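Thursday, just after lunch

OK so, the shelf corner. I said I'd write this up before I forget which bits we changed, and I've already forgotten one of them, so apologies to Brigitta if her version differs.

The produce end of the Hiltgate kitchen layout has been bugging me since April. We had the fruit in a deep bowl at the back of the table and it was hopeless — everything rolled to the middle, you could only ever get at the top layer, and whatever was underneath went soft before anyone saw it. Brigitta Auer's idea was to split it up: fruit on the metal shelving, plastic basket on the white table next to it, and things move from one to the other when they're needed. Simple enough! I was against it for a whole morning (I thought round things on a bare metal shelf would be a disaster) and I've come around.

First go, we had the table flush against the side of the shelving. Looked very tidy, but the table leg was sitting on the cable cover and the whole thing rocked, so I pulled it out a bit and now there's a gap you could lose a grape down. I can live with that. We don't do grapes.

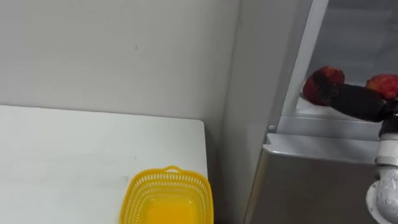

The basket is the part I'm happiest with. Perforated sides, so air gets through and you can rinse the whole thing under the tap without unpacking anything, and the yellow is loud enough that people put it back where it belongs. I tried the old Zirance tub first and it was a pain: solid walls, too tall, and anything dropped in from the shelf side landed with a thump. Bruised two pears that way. Brigitta ate one of them, so not a total loss.

Things I still want to sort out:

Shelf height. The ledge is a little higher than I'd like compared with the tabletop. Hakim's drawing has it one notch lower and I think the drawing is right. Need the long screwdriver, which has gone to Mondstead again.

Something on the shelf to stop rolling. I'm leaning toward a strip of that rubbery drawer liner along the front, cut narrow so it can be wiped. Brigitta wants a proper lip. We'll try the liner first, it's cheaper and I've got half a roll at home.

Tabletop. It's scuffed and I don't think the smudges are all going to come out. I'll have a go with baking soda before I start asking for a new top.

Oh, and the pears live on the lower shelf now. Please stop moving them up.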